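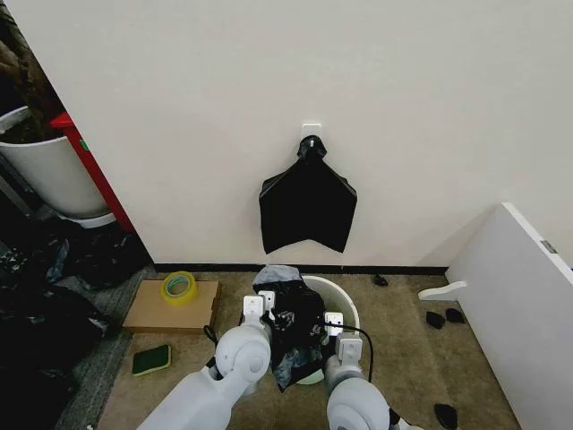

What does an inventory clerk do? She writes down the condition of a rented home on the day a tenant moves in, and goes back on the day they leave to see what has changed.

Csenge Balogh has been doing this in and near Lirnilton for nine years. She works for herself but takes most of her jobs from two letting agents, Dralent and a smaller one called Lyimo. We met in a café by the station between a check-out in the morning and a check-in at three, and she kept her coat on.

"People think I'm there to catch them out," she said. "The tenant thinks I work for the landlord and the landlord thinks I'm soft on the tenant. I write down what the place is like. Somebody else decides about the money."

She came into it by accident. She had been cleaning flats at the end of tenancies and kept being asked, by one side or the other, what state a place had been in before she started. She began taking notes to protect herself. A clerk who was giving up offered her his round, and she went out with him through one February to learn it. He was slow, she said, and she is still slow because of him. A one-bedroom flat takes her most of a morning if it's furnished.

I asked where she starts.

"Outside the front door. Does the bell work, how many keys, what does each key open. You'd be surprised how many arguments are about keys. Then meters, because if you forget the meters you have to come all the way back. Then smoke alarms. Then I go clockwise in every room, always from the door, and I do the ceiling first and the floor last."

The reports are long. The longest she has written came to 340 pages, for a big house full of the owner's furniture, and she doubts that anyone has read it. Most are far shorter. She types them into a program called Brestar, which she doesn't like much. It offers a list of words for condition and she ignores nearly all of them.

"It wants me to say 'fair'. What is fair? If there's a scratch I say there's a scratch, I say how long it is and how far from the door. 'Fair' is no use to anybody two years later."

Much of her work comes down to the difference between damage and wear. A carpet that has gone flat in front of the sofa is wear. A carpet with the shape of an iron in it is damage. In between is a great deal that could be either, and she tries to describe it so that a stranger could make up their own mind. She puts the age of a carpet in the report if the landlord can tell her. Often the landlord has no idea, or says it's new when the tenant before last had complained about it.

Ovens cause more bad feeling than anything else. She takes the shelves out. Tenants clean the door and the hob and forget the roof of the oven, and she always looks at the roof. Next come mattresses, then limescale, then mould, where she has learnt to be careful. "I'm not a surveyor. I can say it's there and how big it is and whether the window opens. I can't say whose fault it is, and they all want me to."

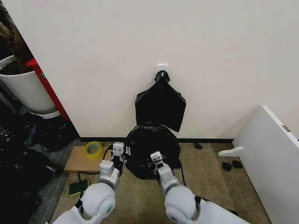

Walls are where tenants worry most, and she thinks they worry about the wrong things. A few scuffs in a hallway after a long tenancy will hardly ever cost anyone money. Fillings and touch-ups will, because people buy a small pot of white and the wall was never white. Hooks are another matter, and she had a good deal to say about them. A small square one like this, flat against an off-white wall with a black bag knotted over it, goes into her check-in report with its height and position, so that it's clear whether it was there from the start. If it wasn't, she looks at what comes away when it's removed. She has seen a stick-on hook bring off a patch of paint the size of a saucer, and she has seen screw holes filled so neatly that she only found them with a torch.

"Leave it up and ask," she said. "Half the landlords would like to keep it. If you pull it off the night before in a hurry, you've got a hole and no hook."

Her advice to tenants in general is to read the check-in report in the first week and write back about anything that's wrong. Few do. They are busy, there are boxes everywhere, and the report arrives as a long attachment. Then they move out and say the stain was always there, and perhaps it was, but it isn't in the report and they signed it.

To landlords she says much the same thing in a sharper voice. One had set his heart on a deduction of £1189 for redecorating a flat that, by his own receipts, hadn't been painted since before the tenants came. He rang her several times to ask whether she could make the wording stronger. She wouldn't. "I told him I can send you the report again but it'll be the same report." He got a small part of it in the end, for a broken blind.

Przemysław Sikora, the lettings manager at Dralent, told me by phone that he sends her the jobs he expects to end in a dispute. "Her reports are boring and they hold up," he said. "I've never had to ring her to find out what she meant."

I asked whether the work had changed the way she lives. She rents too, a top-floor flat with a sloping kitchen. She did her own check-in, on top of the one the agent sent, and hers ran to more pages. There was a chip in the bath that the other clerk had missed. She has since added a chip of her own, next to it, and has made a note of the date.

She looked at the clock over the counter and asked for the bill. The three o'clock was unfurnished, which she prefers, though it had a garage, and garages are always full of paint tins.

Comments (4)

marrowfat
The bit about the oven roof is spot on. We lost £60 for exactly that and I had no idea ovens had a roof.

J. Pell
I'm a landlord with one flat and I've never used a clerk, I do it myself with my phone. After reading this I went back to my last set of photos and I couldn't tell which bedroom was which. Does anyone know what they charge for a two-bed?

tessb
@J. Pell ours was done by a clerk through the agent and the cost depended on the number of rooms and whether it was furnished. Ask for a sample report first, they vary a lot.

Old Station Road
Would have liked more on gardens. Our check-in said "garden: tidy" and that was the whole entry. It was February, everything was dead.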